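Dellville Neighbors, October 2018
The Packing Shed column

How we moved 2,810 library books and lost only one temper

The Dellville lending library has left the old feed store on Lie Street. It now lives in the back half of the Pliltovwood building, next to the shop that sells stoves and, for reasons of its own, birdseed. The move took most of September. It was planned for a long weekend.

Siriporn Khamphan drew up the first plan, and it was a good one. Every shelf got a letter, every box got a number, and the two were written side by side in a blue notebook. The blue notebook went into a box on the first morning. We found it again when we got to cookery.

Boxes were the early trouble. People are generous with boxes until you say you need them, and then they recall a grandchild who is going to college. We ended up with 40 decent ones, a stack of banana cartons with holes in the bottom, and a hatbox that Lovisa Isaksson wanted back. Paperbacks fell through the banana cartons. Large-print westerns fell through anything.

After that we went over to bags for the soft stuff: cushions from the reading corner, puppets, the curtains, the felt board and its many felt ducks. A clear bag is a fine thing when you're looking for a duck. It is less fine when the whole town can see the state of your cushions as you carry them down Lie Street, and several people remarked on them.
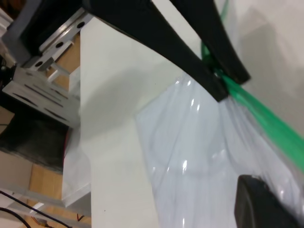
Can I return a book I borrowed before the move?
Please do, and bring it to the new desk at Pliltovwood. The old return slot is still in the feed store door, but behind it there is now only a floor. Fines stopped counting when we closed in September and won't start again until the end of this month.

Folke Wallin did the driving. His van holds 16 boxes if he packs it and 11 if anyone helps him. He made the trip so many times that he started waving to the same dog, and by the second week the dog had stopped getting up.

The temper was mine. I lost it over the Vekum shelving, which comes with instructions in four languages and a bag of screws in none of them. Esi Essien took the screwdriver out of my hand and suggested I go and alphabetize something. The shelves she put up are straight. Mine are in the storeroom, holding paint.

We did take the chance to thin things out. Some 1990s computer manuals have gone, and so has the diet shelf, apart from two titles that were out on loan and whose borrowers we have decided not to chase. Hedvig Midtbø begged for the railway timetables and was given them, on the understanding that they leave the building. They are still by the door. Hedvig, they are by the door.

The bill came to $400, most of it for van fuel, tape and the replacement lamp. The lamp that needed replacing was on a box marked NOT THE LAMP, so I don't think we can blame the label.

Opening hours are the same as before. The children's corner is at the far end, under the window, and the mysteries are on the left as you come in, except for M through P, which are on the right until Esi has a free afternoon. If you'd like to help shelve, come in and ask for Siriporn. She has a new notebook – red this time, and tied to the desk with string.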